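Wrapping and carrying a three-slice sandwich

April 14, 2020

I have been making the same packed lunch since January and have finally settled the method, so I am writing it down. Aidan Tully asked for it twice and I kept giving him different answers.

The difficulty with three slices is shear. Two slices and one filling hold together under almost any wrapping. Add a middle slice and you have two filling layers that can slide independently, and the cut face shows every fault in how it was put together.

Bread first. Day-old white, sliced at 16 mm, is too thick once you stack three of them. I went down a setting on the slicer and the stack now fits in one hand. Fresh bread compresses at the edges when cut and should be left overnight in its bag.

Spread goes to the edge on every inner face, both sides of the middle slice included. It keeps moisture out of the crumb and stops the filling creeping. Wet ingredients (tomato, cucumber) are salted, left on a towel for 8 minutes, then patted. I put the wetter filling in the lower layer and the firmer one on top. Vratislav Šimek does the reverse and we have agreed to leave it there.

Wrap before cutting. Lay the film flat, set the sandwich down in the centre, pull the near edge over with some tension and roll once. Fold the ends under. Then cut through film and bread together with a serrated knife, long strokes, no downward pressure. Wrap each half again with a second piece of film, keeping it flat across the cut face. Two layers of film is more plastic than I would like. I tried waxed cloth for a fortnight and the colour of the beetroot is still in it.

Storage is cut face up. Laid flat, the halves get leaned on by whatever else is in the fridge and the top slice shifts. I used a square tin for a while, but the corners caught the film and the lid pressed on the crust. 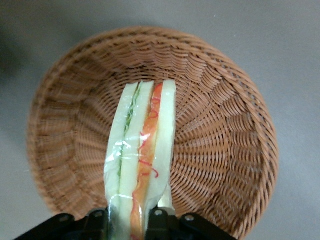
Filed under: Kitchen / Packed lunch

The current arrangement is a shallow round basket in a tan synthetic weave, with the sandwich set in the middle and the cut face up. The rim is thick enough to grip with one hand. The sloped side is ribbed, the floor is a finer spiral, and the whole thing wipes down with a damp cloth. It was sold for bread rolls.

Remaining problem: film. The roll I have tears off the cutter at an angle and wastes a strip each time. Eglė Grīnberga recommends a slide cutter and has offered to lend me hers. I will test it on rye, which needs a different knife anyway, and add the measurements to this post.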